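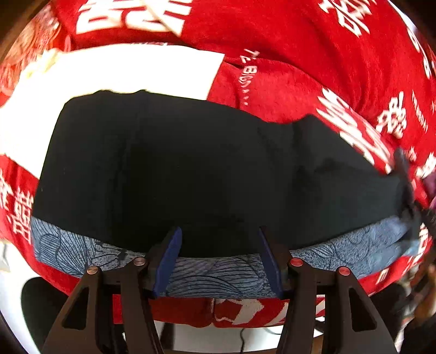 Section 3: Your first fabric session

Okay, if you're reading this you've charged the Stundon and paired it (Section 2, go back if you haven't – I'll wait). Now we get to the part I love, which is picking up cloth. I'm Tamara Bogdan, I wrote most of this guide at Brirus, and I've folded more blankets with this thing than I have with my own hands.

Fabric is harder than blocks or cups. It slides, it bunches up, and it looks different every time you let go of it. Your robot will have to deal with all of that later, so your recordings should have plenty of it. Please don't iron anything for us!

Before you start

You'll need the hand unit, a charged battery, the cable if you're recording to a laptop, and a small pile of textiles. Mix them up. A fuzzy blanket, a plain sheet, something dark, something with a busy print. Big bold lettering on a blanket is great, go for it. A dark cloth laid over a bright one is a nice first pairing, with the edge easy to find on your screen.

Note: The Amegashie app needs to be open before you squeeze the trigger. If you squeeze first, the app thinks your half-closed fingers are fully open and every width in that session will be off. I've done this. Restart the app and it's fine.

Setting up the hand unit

1. Check the two dark blue finger pads. Push each one with your thumb. If a pad wiggles, press it back onto its mount until you feel it click.

2. Look at the pivots on the linkages and turn each one gently with your fingertips. They should not spin freely. If one does, snug it with the little key in the lid of the case. Snug, please, not tight.

3. Open and close the fingers a few times, slowly, all the way. The app draws a line while you do this and it should be smooth. A step in the line means there's lint in the linkage (there will be lint in the linkage, this is a fabric section).

4. Wipe the lens with the gray cloth. Fleece sheds like you wouldn't believe.

5. Tap Calibrate and hold still until the beep.

Caution: Keep your free hand out from between the linkage arms when you close them. The pads are soft but the arms are not, and those cutouts will find your pinky.

Making the pinch

6. Come in low. I like to start at a seam or a waistband or a printed border, anything with a bit of thickness, and bring one pad to each side of it. Flat cloth in the middle of a pile is much harder, so save it.

7. Close slowly until the fabric is held, then stop squeezing. New users squeeze as if the blanket owes them money. All that does is teach your robot to squeeze too, and thin material will get creased or chewed.

8. Pause for one breath with the cloth pinched. It feels silly but it makes the grasp so much easier to find when you label things later.

9. Lift, move, lay it down, open the fingers wide and back away. All one recording, no stopping in between.
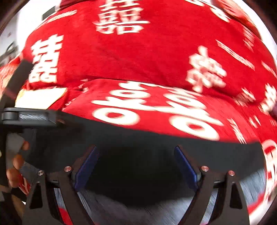

10. Move at the speed you'd use to fold laundry while talking to somebody. Kerstin Lunde on our support desk gets a lot of emails about smeary recordings, and her answer is nearly always the same: slow down on the swing between one grasp and the next, and turn on a lamp. A little blur is okay. A whole recording of it gets flagged.

11. Keep going until you've got 18 good folds of the same item, then swap it for another one. The app keeps the tally, so you can think about other things.

Note: You can use your other hand to steady the cloth or nudge it. Just be consistent. If your robot only has one arm, do the whole session one-handed, or it'll learn to wait for help that never comes.

How much is enough?

I get asked this constantly and I wish I had one number. For our demo at the Marnton office in February we used 489 recordings of blankets and sheets, and the arm got pretty decent at corners and was still hopeless with anything bunched up. We're now at almost 1000 and I'm a lot happier with the bunched stuff. Start with a couple of afternoons and see what yours struggles with, then record more of exactly that.

When things go wrong

The cloth keeps slipping out. Check the pads for fuzz first. A strip of packing tape pulls it right off. If they look shiny and smooth, they're worn and you need the spare set.

The app says "tracking lost." You probably put the lens right up against one big area of plain material. Back off until some of the room is in view, wait for the green dot, carry on. You don't have to throw out the session.

The width reading jumps. Lint again, or a loose pivot. Repeat steps 2 and 3.

The cable snags on the blanket. Run it down your forearm and put a loop of the hook strap at the elbow. Or skip the cable and save to the card, that's what I do at home.

Caution: Unplug before you take the pads off, and don't wash them under the tap. A damp cloth is plenty.

Once you have a session you like, tap Keep and leave the unit switched on until the upload bar is done. Section 4 covers trimming and labels. Last edited May 30, 2026.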